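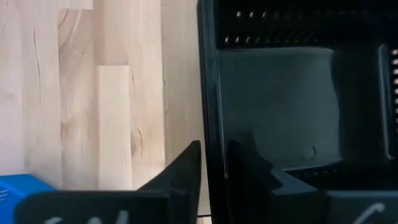 Wood keeps a record of how the tree lived, and you can read this record with your own eyes, even when the tree was cut many years ago and made into a table or a shelf. You need no special tool. You only need a piece of wood without paint, some light, and a little patience. Look at the pale wood beside the black plastic bin. The lines in it run mostly up and down, but in one place they bend and make wavy arcs, and lower down there is a small dark knot with the lines swirling. Now look at the plastic. It has small holes in rows, but it has no lines like these. The plastic did not grow. The wood did, and that is why it has so much to tell us.

What are the lines?

The lines in wood are called the grain. To understand where they come from, we must think about a living tree.

A tree grows in two ways. It grows taller at the tips of its branches, and it grows thicker all around its trunk. Just under the bark there is a very thin layer that makes new wood. In many places of the world this layer works fast in spring, when there is much water and the days become longer. The wood it makes then is often light in color. In summer the layer works more slowly, and the wood becomes darker and harder. In winter it rests.

So each year leaves one light band and one dark band. When you cut the trunk straight across, like you cut a carrot for soup, you see these bands as rings. If you cut the trunk the long way, like you cut a carrot into sticks, the same rings look like long lines. A ring and a line can be the same thing, seen from two sides!

You can try this with an onion. Ask an adult to cut one onion across and another from top to bottom. The layers are the same in both, but the patterns are different.

Why do some lines bend?

If a tree were as straight as a new pencil, its lines would be mostly straight too. But real trees are not so perfect. They lean toward the light. They get a bit thicker on one side, or they have a bump. When the saw goes straight and the tree does not, the saw passes through the rings at a slant, and on the board we see curves and arches. Some people say that they look like hills on a map.

Lines also bend when they come near a knot.

What is a knot?

A knot is the place where a branch began. The branch starts deep inside the trunk, and every year the trunk grows thicker around it. The new wood has to go around the branch, in the same way that water in a stream goes around a stone. This makes the swirl.

A knot is usually darker than the wood near it, and it is harder too. Carpenters know this well, because a saw or a plane may jump when it meets a knot. Sometimes a knot dries and falls out, and then the board has a round hole. My grandmother's fence had such a hole, and I looked at the neighbor's chickens through it for a whole summer.

Why is one board made from many pieces?

Look at the wood at the top of the page one more time. Do you see that it is made from boards placed edge to edge? In the middle there is a lighter strip. Its top end meets another board in a clean straight line. No tree grows like this. Here a person or a machine has joined pieces together.

There are good reasons to do it. A very wide board needs a very wide tree, and such a tree can be 200 years old. It is better to let it stand. Narrow pieces can come from younger trees, and short pieces which would be thrown away can be used also.

There is another reason. Wood moves. Of course it does not walk around the room at night, but it takes in water from the air when the weather is damp, and it becomes a little wider. When the air is dry, it becomes narrower again. One wide board can bend like a potato chip. When many narrow pieces are glued side by side, each piece pulls in its own direction, and the whole thing usually stays flatter.

The glue is very strong. If you try to break a well-made joint, often the wood breaks first and the glue holds.

Why are the colors different?

Pieces that are glued together may come from different trees, or from different parts of one tree. The wood in the middle of the trunk is called heartwood, and in many kinds of tree it is darker. The wood nearer to the bark is called sapwood. It carried water up to the leaves when the tree was alive, and it is often paler. So you can have honey color beside cream color in the same tabletop.

Light changes the color too. If a bowl stands on a wooden table near a window for many months, you may find a circle under it when you move it. With pale wood the circle is often lighter than the rest.

Be a wood detective

Choose something wooden in your home. A cutting board, a stair or a stool is good. Painted things are difficult, and some tables only have a picture of wood printed on them. To find out, look for the same knot in two places. Real wood does not repeat itself, but a printed pattern does.

You will need:
A sheet of thin white paper
A soft pencil or a crayon without its paper
A flashlight

First, close the curtains and hold the flashlight low, so the light goes across the wood from the side. Small bumps will make shadows, and the grain becomes easier to see.

Then put your paper on the wood and hold it still. Rub gently with the side of the crayon. If the wood is rough, the lines will come up on the paper. If it is very smooth, you will perhaps get almost nothing — try an old stool or the back of a shelf.

At last, follow one line with your finger from end to end. Does it bend? Does it stop suddenly? When a line stops and a different pattern begins, you have probably found a joint.

Words to remember

Grain: the lines and the pattern in wood
Knot: the place where a branch grew from the trunk
Joint: the place where two pieces meet
Heartwood: wood from the middle of the trunk
Sapwood: younger wood, closer to the bark

If you make a rubbing you like, write on the back where you found it and keep it in a folder. After 5 or 6 of them you can mix them up and ask someone in your family to guess which one is the stair.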